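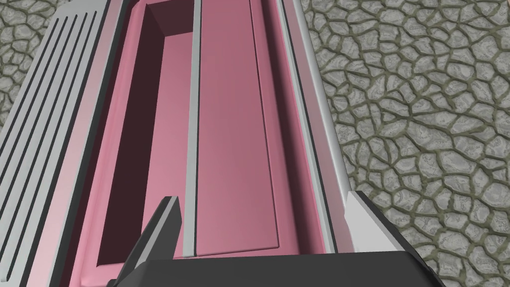 Kanokwan Nilsuwan wrote in to ask whether a beginner really needs a guide for the lower Nava, or whether two patient people in a rented canoe could manage it by themselves. I have been meaning to put my answer in one place for ages, so make yourself a cup of something and I'll go through how we plan our own day on the river, start to finish.

The short answer is yes, you can do it yourselves, as long as you stick to the stretch between Lorarwood and Plistbridge and go when the water is friendly. It is 3 hours of easy paddling if you never stop, and you will stop (I have never once made it past the big gravel bar without getting out for a sandwich).

Picking your day

We like late May best. The snowmelt has usually settled down by then, the banks are green, and the summer crowd hasn't found its way up the valley yet. Check the river gauge the evening before and again over breakfast. I'm happy with anything up to 832 cubic feet per second in an open canoe. Higher than that, the bends start pushing you toward the outside bank, where the fallen trees are, and I would much sooner you spent the day walking the rim trail and came back another time.

Sorting out the cars

Leave one car at the Plistbridge take-out first, then drive everybody and everything up to Lorarwood in the other. Put the keys for the downstream car in your dry bag before you do anything else. My sister and I once floated all the way down with ours sitting in the cup holder upstream, and it was a long, squelchy wait for a ride!

Packing the boat

Life jackets go on before the boat touches the water, and they stay on, even on the flat bits. After that I load in this order: water jug in the middle, dry bag with spare clothes behind it, lunch on top where you can reach it. Tie everything in with short lengths of cord. You'll want 60 feet of floating rope as well, coiled loosely near whoever sits in back. Don't tie it to anybody.

On the water

Push off from the sandy side of the ramp and point the bow slightly upstream until you are both settled. The person in front sets the pace and calls out rocks, the person in back steers, and it helps enormously to agree on that before you leave (ask any married couple). Switch at lunch if you like.

A little past halfway you'll hear the only real riffle, just below the old Vindent boathouse. Pull over on the left and walk down for a look. There is a clear tongue of smooth water right of center, shaped like a V pointing downstream. Aim for the point of it, keep paddling, and keep low. If you don't like what you see, carry the canoe along the left bank, as we did on our first two trips.

Getting out

Start moving left as soon as the bridge comes into view. The take-out is nearly hidden by willows and the current carries you along faster than you expect. Rinse the canoe at the tap, and bring a few dollars in small bills for the parking box.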